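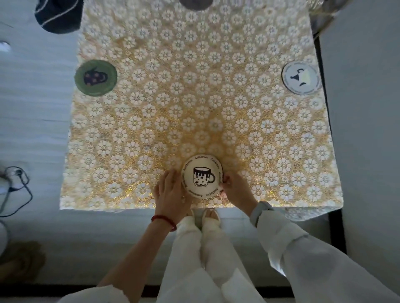
머그잔 그림 컵받침. 테두리를 따라 'Aesthetics'라는 글자가 빙 둘러 적혀 있어요.

식탁 위의 작은 것들, 스물아홉 번째 편지 말고 그냥 29호
2020년 11월 24일

안녕하세요, 또 저예요! 지난 호에서 행주 이야기를 너무 길게 했더니 "다음엔 좀 예쁜 걸로 해 주세요" 하는 답장이 왔더라고요. 그래서 이번엔 컵받침이에요. 예쁜 걸로 골랐습니다. (행주도 예쁜데요...)

저는 원래 컵받침을 안 쓰던 사람이에요. 컵은 그냥 탁자에 놓는 거고, 자국이 생기면 소매로 쓱 닦는 거라고 생각하면서 오래 살았어요. 그러다가 지난 5월에 네모난 탁자를 하나 들이고, 거기에 금색 바탕에 하얀 꽃이 빽빽한 레이스 식탁보를 깔면서 사정이 좀 달라졌죠. 커피를 한 번 흘렸거든요. 딱 한 번이요! 그런데 레이스는 구멍이랑 올 사이로 커피가 스며드는 길이 아주 많은 물건이더라고요. 세면대에서 한참 조물조물하다가, 그날 밤에 바로 컵받침을 찾기 시작했어요.

식탁보 이야기부터 조금만 할게요. 데이지처럼 생긴 하얀 꽃이 금빛 바탕 위에 빈틈없이 반복되는 무늬예요. 사기 전에는 솔직히 너무 화려한 거 아닌가, 잔칫집 같지 않을까 망설였는데 깔아 보니까 낮에 빛이 들 때 정말 따뜻해 보여요. 가운데 쪽에 빛이 떨어지면 금색이 은은하게 올라오는데, 저는 그 시간에 맞춰서 일부러 차를 마십니다. 할 일이 없어서가 아니고요, 차를 마시는 것도 일이니까요.

산 곳은 Worell이라는 천 가게예요. 시장 뒷골목 2층에 있고 간판이 작아서 처음 가시는 분은 거의 한 번씩 지나쳐요. 저도 두 번 지나쳤어요. 자투리 천을 따로 모아 둔 상자가 계단 옆에 있는데, 제 식탁보도 거기서 나왔답니다. 재단을 제대로 맡긴 게 아니라 가장자리가 조금 너덜너덜한데, 올해 안에 마무리 바느질을 하겠다고 마음먹은 지가 벌써 반년이에요. 올해가 한 달 조금 넘게 남았네요. 음.

자, 그럼 컵받침이요.

제일 자주 손이 가는 건 맨 위 사진에서 두 손으로 잡고 있는 그 하얗고 동그란 도자기 컵받침이에요. 흑백으로 머그잔이 하나 그려져 있는데, 잔 입구에서 까만 게 주르륵 흘러내리고 몸통에는 까만 점이 콕콕 찍혀 있어요. 저는 이 그림이 왜 이렇게 웃긴지 모르겠어요. 컵에서 흐르는 걸 막자고 쓰는 물건에 흘러넘치는 컵을 그려 놓다니! 그린 분이 그걸 알고 그렸는지 그냥 멋있어서 그렸는지 궁금해서, 산 곳에 물어본 적도 있어요. 대답은 "잘 모르겠는데요"였습니다.

산 곳은 Stulla예요. 한 달에 두 번, 토요일에만 여는 작은 소품 가게고요. 원래 가격은 잊어버렸는데 저는 마지막 남은 한 장이라고 2000원을 깎아 주셔서 덥석 집어 왔어요. 마지막 한 장이라는 말에 약합니다. 2주 뒤에 다시 갔더니 똑같은 게 쌓여 있었지만, 재입고됐다고 믿고 있어요.

글자도 재미있어요. 조그만 명조 느낌의 글씨로 Aesthetics, Aesthetics, Aesthetics 하고 그림 둘레를 계속 돌거든요. 우리말로 하면 '미학 미학 미학'이잖아요. 아침에 눈도 제대로 못 뜬 채로 보리차를 올려놓는데 밑에서 미학을 외치고 있으면 자세를 좀 고쳐 앉게 돼요. 진짜예요. 등이 펴져요.

도자기 컵받침의 단점도 말씀드려야 공평하겠죠. 첫째로 소리가 나요. 도자기 컵을 도자기 위에 놓으니까 달그락, 하고 꽤 또렷한 소리가 나는데 밤에 혼자 있으면 그 소리가 은근히 커요. 그리고 밑면이 맨바닥이면 맨 탁자에서는 미끄러질 수 있어요. 저는 식탁보를 깔아 놔서 괜찮은데, 맨 탁자에 쓰실 거면 밑에 얇은 코르크나 펠트를 동그랗게 오려서 붙여 보세요. Nusteck 스티커 펠트가 잘 붙어 있더라고요. 한 번 붙였다가 위치가 마음에 안 들어서 떼려다가 손톱을 다칠 뻔했으니까, 처음에 잘 붙이셔야 해요. 광고 아니고 제 돈으로 샀습니다.

두 번째는 초록색이에요. 테두리가 본판보다 조금 더 진한 초록이고, 가운데에 보라색 그림이 있는데 조그만 초승달이랑 점들이 들어 있어요. 초록에 보라라니 말로만 들으면 이상하죠? 저도 처음엔 이걸 금색 식탁보에 올리면 색이 다 싸우겠다 싶었어요. 그런데 올려놓으니까 의외로 얌전해요. 초승달이 있어서 그런지 저는 이건 밤에만 꺼내게 되더라고요. 캐모마일이나 따뜻한 우유 같은 거 마실 때요. 낮에 이걸 쓰면 괜히 졸린 기분이 들어서, 일할 때는 탁자 왼쪽으로 슬쩍 밀어 둡니다.

세 번째는 하얀 바탕에 회색 테두리. 까만 선으로 뭔가 추상적인 형상이 그려져 있고 연한 노란색 모양이 하나 들어 있어요. 이게 뭘 그린 건지는 볼 때마다 달라요. 어떤 날은 춤추는 사람 같고 어떤 날은 꼬인 전선 같고, 배고픈 날은 국수예요. 놀러 온 친구들한테 뭐로 보이냐고 물어보면 대답이 다 달라서, 말이 끊겼을 때 꺼내기 딱 좋아요. 손님용 컵받침으로 추천하는 종류입니다. 이 컵받침은 Hamada라는 찻집이 문을 닫으면서 쓰던 그릇을 정리할 때 데려왔어요. 생강차가 참 맛있던 집이었는데, 저는 아직도 그 근처에 가면 습관처럼 그 골목으로 꺾어요.

이렇게 세 장이 모였는데 짝이 하나도 안 맞죠. 처음엔 그게 좀 신경 쓰였어요. 네 장짜리 똑같은 세트를 사면 깔끔하잖아요. 장바구니에 넣었다 뺐다를 얼마나 했는지 몰라요. 그런데 안 맞는 채로 써 보니까 편한 점이 하나 있더라고요. 누구 컵인지 안 헷갈려요! 친구 둘이 오면 "너는 초록, 너는 국수, 나는 미학" 이렇게 정해 놓고 앉아요. 그러면 물을 더 따르러 일어났다 와도 자기 자리, 자기 컵이 그대로예요. 똑같은 유리컵만 잔뜩 있는 집이라면 이 방법 꼭 써 보세요.

그래도 따로 노는 느낌이 싫으신 분들께 제가 해 보고 괜찮았던 걸 몇 가지 적어 볼게요.

모양은 맞추고 색은 풀어 주기. 저희 집 건 셋 다 동그래요. 그림도 색도 제각각인데 동그랗다는 것 하나로 대충 한 식구처럼 보여요. 네모난 것도 하나 올려 봤다가 그날로 화분 밑으로 보냈어요. 화분은 아주 만족하는 것 같아요.

바탕이 화려하면 그림은 굵게. 제 식탁보처럼 꽃이 빽빽한 천 위에서는 자잘한 꽃무늬 컵받침이 그냥 사라져 버려요. 한번은 레이스 뜨개 컵받침을 올려놓고 그게 어디 있는지 손으로 더듬어 찾았어요. 흑백 그림이 있는 하얀 도자기가 유난히 눈에 잘 들어오는 것도 그래서인 듯하고요. 반대로 무늬 없는 천이나 나무 상판이라면 뜨개 컵받침이 얼마나 예쁜데요!

탁자 끝에 너무 바짝 두지 않기. 앉은 사람 쪽으로 가까이 두면 손이 편하긴 한데, 천이 탁자 아래로 살짝 늘어져 있으면 무릎이나 옷에 걸려서 통째로 끌려올 수 있어요. 저는 컵을 올릴 때는 한 뼘쯤 안쪽으로 밀어 놓습니다. 5월의 그 커피가 바로 그렇게 쏟아진 커피예요.

닦는 건 어떻게 하냐는 질문이 꼭 나올 것 같아서 미리 적어요. 도자기는 쉬워요. 미지근한 물에 주방 세제 한 방울, 부드러운 수세미로 살살. 그림이 있는 면은 철 수세미 절대 안 돼요. 홍차 자국이 눌어붙었을 땐 베이킹소다를 물에 개서 십 분쯤 올려 두었다가 헹구고요. 컵받침을 씻고 나서 물기 있는 채로 포개 두면 나중에 서로 쩍 달라붙어 있으니까, 세워서 말리거나 마른행주 위에 한 장씩 펼쳐 두세요. (네, 결국 행주 이야기가 또 나왔습니다.)

레이스 식탁보는 세탁망에 넣고 찬물로, 탈수는 짧게 합니다. 널 때는 꽃 모양을 손바닥으로 톡톡 눌러 펴 주면 다림질을 안 해도 그럭저럭 반듯해요. 금색 실이나 반짝이는 가공이 들어간 천은 뜨거운 다리미를 바로 대지 마시고, 꼭 다려야 하면 위에 얇은 면 손수건을 한 겹 덮고 낮은 온도로요. 건조기는 저도 무서워서 안 넣어 봤어요. 넣어 보신 분 계시면 결과를 좀 알려 주세요.

보관 이야기도 잠깐 할까요. 저는 한동안 컵받침을 서랍에 넣어 뒀어요. 그랬더니 안 쓰게 되더라고요. 서랍 여는 게 뭐 그리 힘들다고, 컵 들고 와서 그냥 내려놓게 돼요. 그래서 요즘은 늘 탁자 위에 꺼내 둡니다. 탁자가 좀 어수선해 보이는 건 감수하고요. 오른쪽에 하나, 왼쪽에 하나, 앞에 하나. 앉으면 바로 손 닿는 데 있으니까 그때부터는 정말 매일 써요.

아, 그리고 지난 호에 이야기했던 컵받침 교환 모임! 답장이 생각보다 많이 왔어요. 집에서 안 쓰는 컵받침을 한 장 가져와서 다른 분 것과 바꿔 가는 아주 단순한 모임이에요. 장소는 Stulla 안쪽 테이블을 빌리기로 했고, 모이는 인원이 많으면 안 되는 때라 우선은 우편 교환으로 시작하려고 해요. 봉투에 컵받침 한 장, 그리고 그 컵받침에 얽힌 이야기를 200자 안팎 말고 딱 200자 이내로 적어서 사서함 993호로 보내 주세요. 도자기는 꼭 에어캡으로 두 번 감아 주시고요. 저번에 찻잔 받침을 신문지 한 장에 싸서 보내신 분이 계셨는데... 퍼즐로 받았습니다. 마음은 잘 받았어요!

이가 살짝 나간 것도 괜찮고, 짝 없이 혼자 남은 것도 환영이에요. 회사 로고가 크게 박힌 것도 저는 은근히 좋아해요. 다만 종이로 된 일회용은 이번엔 빼 주세요. 그건 모아 뒀다가 따로 한 호를 쓰고 싶어서요.

답장에 있던 질문 두 개만 짧게 답하고 갈게요.

"코스터라고 해요, 컵받침이라고 해요?" 하고 물어보신 분. 저는 컵받침이요. 가게에서는 코스터라고 불러야 더 빨리 알아들으시긴 하더라고요. 엄마는 그냥 '접시 쪼끄만 거'라고 하시고요.

"뜨거운 냄비를 올려도 돼요?" 하고 물어보신 분. 컵받침에는 참아 주세요. 도자기라고 다 버티는 것도 아니고, 크기가 작아서 냄비가 기우뚱해요. 냄비 받침은 다음 호에 나옵니다. 할 말이 많아요. 실로 짠 것, 나무로 된 것, 그리고 라면 먹을 때만 등장하는 책들까지 싹 모아 볼 생각이에요.

저는 이제 물 올리러 갑니다. 오늘은 현미차예요. 식탁보 가장자리 바느질은, 음, 주말에 실부터 사 오고 나서 다시 이야기할게요. 금색 실이 좋을지 하얀 실이 좋을지 아직 못 정했으니까 의견 있으신 분은 답장 주세요!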